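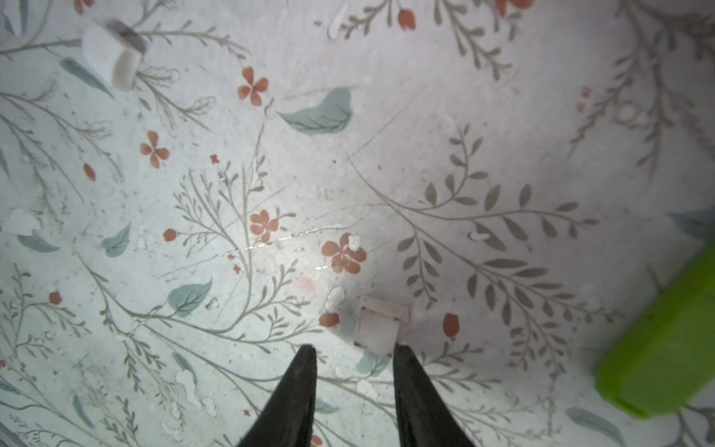
Robot Software II, Huslow
Notes for Lecture 5: Locating and Approaching Small Parts with Two Views
Instructor: Uchenna Nwachukwu
Lab sessions: Hekemley, two-arm cell

1. Scope

Lecture 4 ended with a calibrated fixed camera and a planner that accepts a target pose in the cell frame. These notes cover the step from that target to closed fingers. The parts are small relative to the gripper, the floor of the cell carries a printed pattern, and both arms can reach the middle of it. The node graph is the one from the last assignment, with one addition, the refine node described in section 4.

Notation:

W: cell frame, origin at the midpoint of the front rail
F: fixed camera frame
C: wrist camera frame
G: gripper frame, origin midway between the fingertips
T_AB: transform taking coordinates in B to coordinates in A

Subscripts L and R mark the left and right arm where it matters.

2. What each view is good for

The fixed view covers both arms and the whole floor. Its transform T_WF is constant, and a calibration error in it shows up as a position error that varies smoothly over the floor. It is poor at small parts for two reasons. A part occupies few pixels, and an arm moving in to grasp the part also tends to hide it.

The wrist view has the opposite properties. It gets better as the gripper comes down. The fingertips are in view, so the error that matters (part center to finger midpoint) can be measured directly in the image. What it loses is context. Objects near the margin are partly out of view and may be blurred, and a detector trained on whole objects will return low scores for them. Do not discard those detections. Pass them to the planner as obstacles with an unknown class. A bright green shape of which only one side is visible still has to be kept clear of the fingers.

The fixed view therefore proposes and the wrist view corrects. The handoff between them is where most student code fails, usually by mixing timestamps.

3. Detection over a printed floor

The floor print has thin stems, narrow leaves, red flowers and small red berries or buds. Under the wrist camera, a berry and a small red part can have similar hue and similar area. Hue thresholding, which was adequate in Lecture 2 on a blank sheet, will produce a stable and confident false positive on every bud.

Three approaches were compared in class.

Background subtraction. Take a reference of the clear floor from the fixed camera and subtract. This works as long as the mat does not shift and the lighting holds. It has no direct equivalent for the wrist camera, whose viewpoint changes constantly. A reference can be synthesized by warping a stitched floor map with the current T_WC, but a small error in T_WC leaves thin double edges along every stem. Erode the difference mask before extracting components.

Height. Printed leaves have no height. Two wrist frames taken from different positions give parallax for anything that stands above the floor and none (after the floor homography is applied) for anything in the print. Procedure: compute the homography H induced by the floor plane between frames i and j, warp i onto j, and look at the residual. Print cancels. Blocks do not.

Learned segmentation. The Hukex tool ships with a small model that we fine-tune on cell data. The training set for this course holds 1,750 labeled wrist frames, of which 400 are held out. Read the split file before training. Frames from one episode must stay on the same side of the split, or the held-out score means nothing.

A white or slightly translucent part on a pale floor is the hard case for all three. Contrast at its boundary is low, and the strongest edge may belong to its shadow. Chips and worn patches in the print are also white and can be of similar size. The height test separates them from a block. The color test does not. If the segmentation mask includes the shadow, the centroid moves toward the shadow side, and the fingers will come down off center by the same amount.

Practical rule for Assignment 2: accept a detection only if the learned mask and the height residual overlap. Log both when they disagree.

4. The refine node

Inputs: latest wrist frame, joint state at the time of exposure, coarse target p_W from the fixed view.
Output: corrected target p'_W, a covariance, and a status flag.

Steps, in order:

1. Interpolate the joint state to the exposure timestamp. Compute T_WG by forward kinematics and T_WC = T_WG * T_GC.
2. Project p_W into the wrist image. Reject the frame if the projection falls outside the image.
3. Search for accepted detections near the projection. The search radius comes from the coarse covariance. It is not a constant.
4. Back-project the chosen detection onto the plane z = h/2, where h is the part height from the part table.
5. Fuse with the previous estimate.
6. Publish.

Step 4 assumes the detection center is the image of the part center. For a cube seen from directly above, this is close enough. At an oblique angle, the visible side face pulls the mask center toward the camera. Either bring the wrist over the part before refining or fit the cube model to the mask. The assignment asks for the first.

Status flag values are OK, LOST and AMBIGUOUS. Return AMBIGUOUS when more than one detection lies inside the search radius. Do not pick the nearest. The caller raises the gripper, waits for a new coarse target and tries again. 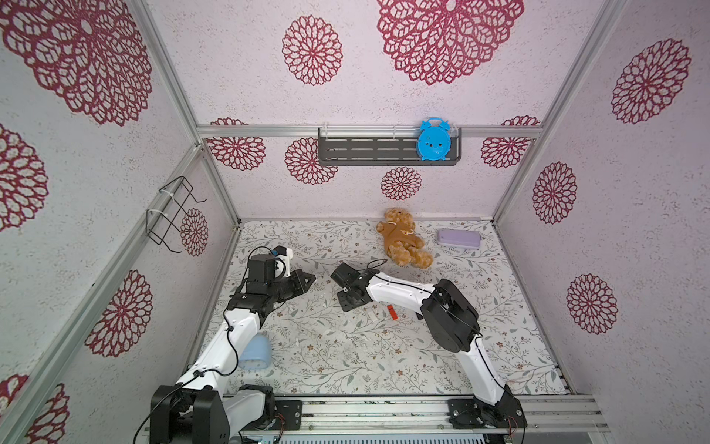 5. Approach and centering

The approach has two phases. In the first, the arm follows a planned path to a hover pose above p_W. In the second, the planner is out of the loop and the Barajas controller takes velocity commands in the gripper frame.

Let e be the offset of the part center from the finger midpoint, expressed in G, with e_x along the opening direction and e_y across it. The commanded velocity is

v_x = -k_x * d_x
v_y = -k_y * d_y
v_z = -v_down * s(e)

where d = -e, so that the gripper moves toward the part, and s(e) is a gate that equals one when the offset is inside tolerance and falls to zero outside it. Watch the signs. Half of the debugging time last term went into a gripper that moved steadily away from its target. Check the sign of each axis at the hover pose with descent disabled.

The two tolerances are different. Along the opening direction, the fingers must straddle the part, so the bound on e_x is half the opening minus half the part width, less a margin. Across the opening direction, the bound on e_y depends on finger width. Tapered fingers leave a narrow contact patch at the tip. A part held near one side of that patch can rotate when the grip closes. Use a tighter bound on e_y than geometry alone suggests.

A part lying just beyond one fingertip is a common state at the end of phase one. Descending from there puts the tip on top of the part or beside it. The gate s(e) exists to stop this. Do not replace it with a timer.

Delay. The image used at time t was exposed at t - tau. If v is not compensated, the loop gain has to stay low enough that the motion during tau is small compared with the tolerance. Compensation is simple: integrate the commanded velocity over the last tau seconds and subtract that displacement from the measured offset. This needs a correct tau. Measure it on your own workstation by commanding a small sinusoid in x and finding the lag between the encoder signal and the image signal.

6. Sharing the floor between two arms

Both bases are bolted to the front rail and the arms lean toward the same central area. With the grippers facing each other over the middle of the floor, the free space between them is small and neither arm can be treated as static for the other.

The course code uses a reservation scheme. The floor is divided into cells. An arm reserves the cells under its swept volume before moving and releases them as it leaves. Two rules prevent deadlock:

An arm requests all cells for a motion in a single call. Partial grants are not allowed.
An arm that is refused returns to its hover height and holds no cells under its gripper while waiting.

The swept volume has to include everything on the wrist. The left wrist carries a camera module standing above the gripper, and the collision model supplied by the vendor does not have it. Cables run along the outside of the links and need a padding radius. Check the collision model against the hardware in the cell before the first run, including whatever sits along the rear wall. The teddy bear and the lavender case at the back of the floor are entered in the scene file as boxes, as is the shelf on the rear crossbar.

During phase two, the servoing arm holds its cells exclusively. The other arm may move but may not enter. A velocity-controlled arm has no planned path to check against, so its reservation is a fixed column under and around the gripper.

There is also a perception cost. An arm leaning over the center can block the fixed camera's line of sight to objects under its links. The object tracker must distinguish "not seen" from "not there". For each tracked object, project the arm models into F using the current joint state. If the object's expected pixels fall inside an arm silhouette, keep the track and let its covariance grow. Delete a track only after its location has been visible and found vacant.

7. Assignment 2

Implement refine and the centering loop for the right arm. The left arm runs a supplied script. Submit:

the refine node, with unit tests for steps 1 and 4
a plot of e_x and e_y against time for successful and failed approaches
your measured tau, with the method
a log excerpt showing one AMBIGUOUS result and the caller's recovery

Test on recorded data before requesting time in the cell. The Hukex replay command publishes recorded frames with their original timestamps. Set the clock source to replay, otherwise step 1 will interpolate joint states against the wall clock and every frame will be rejected.

Reading for the next lecture: course reader, chapter on contact detection from motor current. Bring your tau measurement.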